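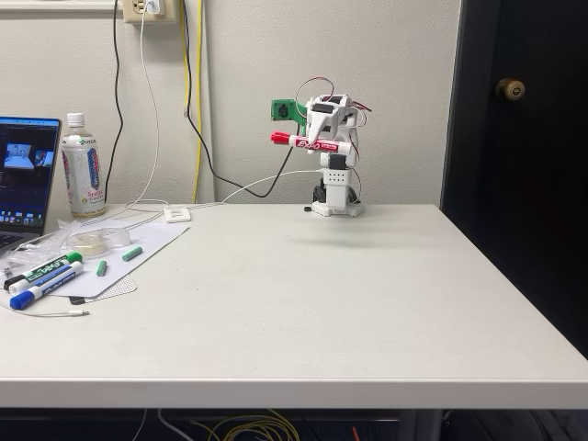

Notebook Projects Members Calendar Contact

1/19/25

Open day, small arm demo. Notes by me, with additions from Ita Nic Aodha where marked.

Setup was the small white arm on the desk by the wall, running the marker task. Pick up an EXPO marker, hold it level, carry it across, put it down on the paper. We went with this over block stacking after the Cronin visit, where the blocks slid on the desk and people lost interest while we reset them.

Model was the one trained on the December set, 528 episodes, all recorded at this desk. Sorcha Costello wanted to use the newer checkpoint. I said no new checkpoints on a day with visitors. We can try it next week when no one is watching.

Before doors:
- Ran the homing routine twice. Shoulder came up a little short the first time, fine the second.
- Replaced the screw on the camera bracket. Camera is up at the left of the arm and any knock changes the view, so I put a pencil line on the bracket to check against.
- Tried each color. Red was the most reliable, as it was in training. Black was the worst. It tends to close too far toward the cap end and the marker tips down when it lifts.

Ran 72 attempts over the afternoon. Logged on the laptop, file is in the shared folder under opendays. Successful means held through the carry and set down on the paper without anyone touching it. I haven't gone through the log properly yet, so no rate here until I do.

What went wrong, from memory:
- Marker rolled after release. Several times, usually toward the front of the desk. The paper doesn't stop it. A strip of tape folded over at the edge would.
- Gripper closed on nothing after someone leaned in over the desk and put a shadow on the workspace. Same thing we saw in the fall. Need a lamp that stays put.
- One hard stop when the elbow servo reported overload. I cut power, waited, brought it back up. Did not happen again. The servo was warm to the touch but not hot.

(Ita: the overload came right after a kid held on to the marker while the arm was pulling. I was standing there. I don't think the servo is bad. I would still swap it.)

Visitors. Two people from Stornora stayed the longest. They do shelf picking and wanted to know cycle time more than anything. We are slow and I told them so. They asked why the wires loop over the top of the arm and don't run inside the links. Answer is that the printed brackets have no channel for them. One of them suggested a spiral wrap and a single tie at the elbow. Worth doing before March.

A teacher from Brivavari asked what the whole thing costs. I gave her the figure for parts with the laptop left out, 600, and said printing time is extra. She wants the parts list. Sorcha has her email.

Most common question from everyone else was whether somebody was steering it. Sorcha started showing people the camera window on the laptop and explaining from there, and that worked better than my version.

Plakix quote came in while we were cleaning up. 1460 for the larger arm with the controller. Not deciding today.

To do:
- Go through the log, put the rate in here
- Swap elbow servo, keep the old one and bench test it
- Spiral wrap for the wires
- Lamp, clamped to the desk
- More black marker episodes, cap pointing both ways
- Reprint fingers with a shallow groove, compare against the current ones
- Send parts list to Brivavari (Sorcha)

Arm parked and powered down at the strip. Left the calibration file alone. If you use the desk before I'm back in, check the pencil line first.

This site uses cookies to remember your login. Accept Settings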